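Okay, the grippers thread. I've been comparing two sets of fingertip pads on our hand-held grippers all through November and I have opinions. Lots of them! Long one, mute me if you need to. 1/

Quick background: the pads are the Sukska (the cheap ones) and the Lernberg (the ones you have to beg purchasing for). Same grippers, same wrist cameras, same controller settings for both. I logged 3000 closes per set and changed nothing except the pads. 2/ 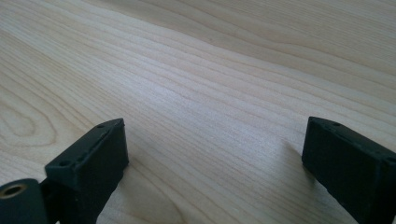 My biggest gripe with either set is how long it takes to get the camera exposure right. Auto exposure hunts like crazy on anything shiny, so I lock it by hand before each batch. Black fingers over pale wood is a rough combo too - get the fingers readable and that bright band across the middle of the table starts washing out the grain. I ended up favoring the fingers and living with it. 3/

Slip numbers next. I call it a slip if the thing in the grip shifts enough for me to see it in the wrist video. The Sukska pads went 1267 closes before the first one I'd call bad. The Lernberg pads made it to 1921. I wanted a bigger gap for that money, I'll be real with you. 4/

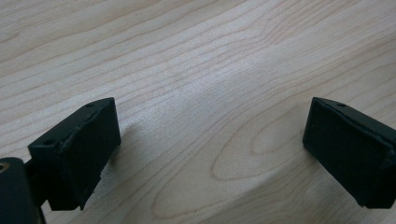 Do you need to recalibrate the opening width after swapping pads? I do it every single time, takes me two minutes, and the one time I skipped it my widths were off all afternoon. 5/

Then the fun part, moving from single closes to a real two-handed task. Cups in and out of a rack, one gripper per hand. Both sets did fine on straight-sided stuff. Tapered cups are where the Sukska pads start creeping down, and I caught myself squeezing harder to make up for it (my forearms noticed). 6/

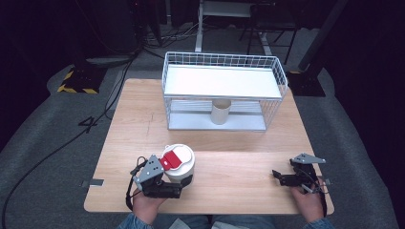 White lidded cup in the left gripper, right one open and waiting.

Controller note for the two people who asked: I tried the Rosenthal board and the Skemosden board. The Rosenthal reads finger position more smoothly. The Skemosden drops a reading now and then but recovers quickly, and its connector doesn't make me want to throw things. I'm keeping the Skemosden for now. 7/

Where I landed, after way too many evenings of this: 8/

- Everyday sessions: Sukska pads, swapped early, before they get a chance to annoy me.

- Tapered or slick cups: Lernberg pads, plus a width check before I start.

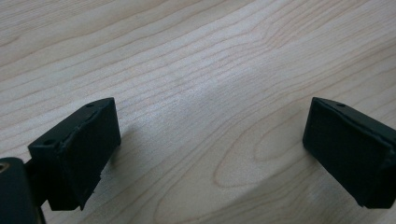 - Long recordings: Skemosden board, exposure locked, and a spare set of pads in my pocket.

Next up is softer foam on one finger only. If you've tried mismatched pads, tell me how it went, I'm reading replies tonight. 9/9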